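Cavcombe Kitchen Gallery

Home > Rooms > Kitchen

The kitchen at Cavcombe is the room people write in about most, usually to ask for the color of the cabinets. This page puts the kitchen notes in one place, part by part, with the paint, the hardware and the everyday things that live in it. The hallway and the upstairs rooms have their own pages.

The house is lived in. Things on the counter are there because they get used, and they move from week to week.

The color

The cabinets are mint green with dark trim. The paint is a Zurno satin in a shade that was mixed at the store from a drawer front, so there is no name or code to pass on. Take a door with you if you want to match something of your own. We tried matching from a phone screen the first time and ended up with a can of something closer to pea soup – it went on the inside of the shed.

Two coats on the doors, three on the drawer fronts. Light sanding between coats. The doors were off for most of a week and leaned along the hallway in order, with a number in pencil on the back of each one. The pencil numbers are still there.

The layout

The base cabinets make an L, along the left wall and then across the back. The sink is on the left side and the stove is on the back run, with the stack of three drawers at the right end. The old arrangement had the drawers next to the sink, and the top one never closed properly. Moving them cost 3 days and meant cutting a new filler strip, which was the most annoying piece of carpentry in the whole job.

Cookware goes below the stove, dry goods to the right of it. Cleaning supplies are under the sink, as in most houses.

The counter

The countertop is brown. It was kept from before, along with the wall tile. A lighter top was in the first plan and dropped when the quote arrived. The brown hides tea marks well and looks better against the green than we expected. It gets wiped with a damp cloth and dish soap, and nothing else.

The joint in the corner was resealed in December with Emix clear sealant. One tube did the corner and the back edge of the sink, with a little left over. Leave it overnight before you put anything on it.

Around the sink

Stainless-steel sink and a tall curved chrome faucet. The faucet is high enough to get the big wok under, and that was the only thing we asked for when we went to buy one. It splashes if you open it all the way.

The bottles next to the sink have always gathered there. A tray was tried for a while. The tray collected water underneath and went back in the cupboard.

Around the stove

The gas stove sits under a gray range hood. Two pots tend to stay out on it: the white one with the flowers, which has its lid, and the dark green wok, which also has its lid. The wok is used nearly every day and has no other home. The flowered pot is for soup and for reheating.

The hood was cleaned and put back up. The filter comes out with a quarter turn and soaks in the sink in hot water and washing soda. Once a month is enough for the way we cook. A brush gets the corners.

Bowls and flask

White bowls are stacked on the back counter along with a flat wooden tray. Most of the bowls were bought together, 18 of them, from a restaurant supply place that was closing. There are 17 now.

The orange thermos flask stands toward the right end of the counter. It is filled in the morning and is usually still warm enough for tea at four in the afternoon. The color has nothing to do with the rest of the room, and two people have asked where to buy one. It came with the house.

Chopsticks

The everyday chopsticks are the ones with the red tips. They wear at the ends, and sorting through them now and then is worth the few minutes. Lay them out on a flat board, pair them by length, and put aside any that are rough or bent. The strays can go in the garden for marking seedlings.

Wash them by hand, tips down in the rack, and let them dry completely before they go in the drawer. A closed drawer with damp wood in it will smell by the weekend.

The picture shows the whole back of the kitchen, with the beige boards on the floor, chopsticks on the far one and another stick with a red cap held upright in front.
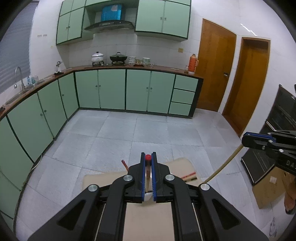
The floor

Large pale gray tiles, the same all the way across. They were laid before the cabinets were painted and covered with cardboard while the painting went on – cover them with something thicker if you are doing the same. One drip got through and came off with a plastic scraper.

The grout was a middle gray when it was new and has stayed close to that. Sweep first, then mop with plain warm water. Floor cleaner left a film on these tiles that showed every footprint, and it took several rounds of water to get rid of it. House slippers are the rule in this room in the colder months. The tile is not heated.

The knobs

Small round knobs, one to a cabinet door. They came from Camargo, a hardware shop that sells them loose from bins. We bought 13 on the first trip, which was too few, and had to go back on a Tuesday when the bin had been moved to another aisle.

The screws supplied were too long for the doors and had to be trimmed. Check this before you drill. Put a strip of masking tape over the spot, mark it with a template cut from stiff card, and drill from the front so that the clean side of the hole is the one you see.

The wall cabinets

Wall cabinets hang on both sides of the hood. The left set has four doors and the right set has two. The heavy plates are on the left at shoulder height, and the glasses are on the right. The top shelves take things that come down a few times a year, such as the steamer and the big serving platter.

There is also a shelf above the hood. It was meant to be kept clear and has never been kept clear. Light boxes only – anything heavy up there is a nuisance to lift down over the stove.

Walls and outlets

White tile below the upper cabinets, cleaned but not replaced. A small outlet is set into it, and a row of switches is on the left wall. More outlets would be useful. Adding them would mean cutting the tile, and we have no spare tiles of this type, so the kettle and the rice cooker take turns.

The right side

The black unit with dark glass panels and a metal handle stands against the right wall. It is the one large dark thing in the room, and it shows dust sooner than anything green does. A dry microfiber cloth is best for the glass. Wet cloths leave streaks that you only notice in the evening with the lights on.

Floor space on this side is where boxes end up before they are broken down for recycling.

Still to do

The trim needs touching up near the drawers. The inside of the corner cabinet is still the old cream color and may stay that way. A second shelf for jars has been measured for and the wood is bought. New notes will be added under the same headings when the work is done.

Paint questions can go through the contact form. Please say which room you mean.

Next gallery: Hallway
Previous gallery: Back Porch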